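Call for Participants: Household Water Hardness and Kettle Scale Study

Lutach is recruiting households for a home measurement study on scale formation in electric kettles. The study is run jointly with the Rerkport water testing laboratory. Enrollment opens in January and closes when all places are filled. There are 82 places.

Background

Scale is mostly calcium carbonate that comes out of hard water when the water is heated. Laboratory work on scale usually uses water of fixed composition and a fixed heating cycle. Domestic use is less regular. Kettles are refilled before they are empty, left standing overnight, boiled twice, or kept half full for days. The study will record how these habits affect the mass of scale deposited over a known period.

Who can take part

Applicants must be 21 or older and live in the Rerkport or Tanui supply area. The household must use an electric kettle at least once a day. Homes with an ion-exchange softener on the kitchen line are not eligible. Pitcher filters are allowed if the same filter type is used throughout. Renters may apply without permission from the landlord, as no change is made to the plumbing. Only one application per address will be accepted.

What participation involves

The study period is 19 weeks. Each household receives a new kettle with a removable steel test plate, a set of hardness test strips, sample bottles, and a logbook. Participants are asked to:

Use only the study kettle for boiling water.
Record each fill in the logbook, with the time and the water level read from the scale on the side.
Test the cold tap water with one strip per week and write down the result before discarding the strip.
Fill one sample bottle at the start of the study and one at the end, after running the tap for 2 minutes.
Avoid vinegar, citric acid, and all commercial descalers until the test plate has been returned.

Daily logging takes very little time once the logbook is kept next to the kettle. Missed entries should be left blank. Do not reconstruct them from memory.

At the end of the period the plate is removed, air-dried, placed in the envelope supplied, and mailed with the second sample bottle. Postage is prepaid. The plates are weighed, stripped in dilute acid, and weighed again.

Compensation

Participants who return the plate, both samples, and the logbook may keep the kettle and will receive a Girkier store voucher. Households that withdraw early keep the kettle but do not receive the voucher. Each household will also receive its own hardness results by mail.

Data handling

Addresses are used for shipping and for matching results to a supply zone. They are stored separately from the measurements and deleted after the final mailing. Published results will be given by zone only. 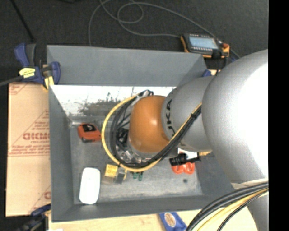 One participant in the earlier Tanui round wrote that the weekly strips were easy but that the logbook had too little room for days when the kettle was filled more than a few times, and asked for a second column. The new logbook has one. The same letter asked whether water boiled for pasta should be entered; it should, if it was heated in the study kettle.

How to apply

Request an application form from the Lutach study desk by mail or in person. The desk is open until 4 p.m. The form asks for the supply area, the number of people in the household, the usual number of boils per day, and any water treatment in use. Incomplete forms will be returned once for correction. Applicants will be told in writing whether they have a place, and kettles are shipped after the signed consent form has been received.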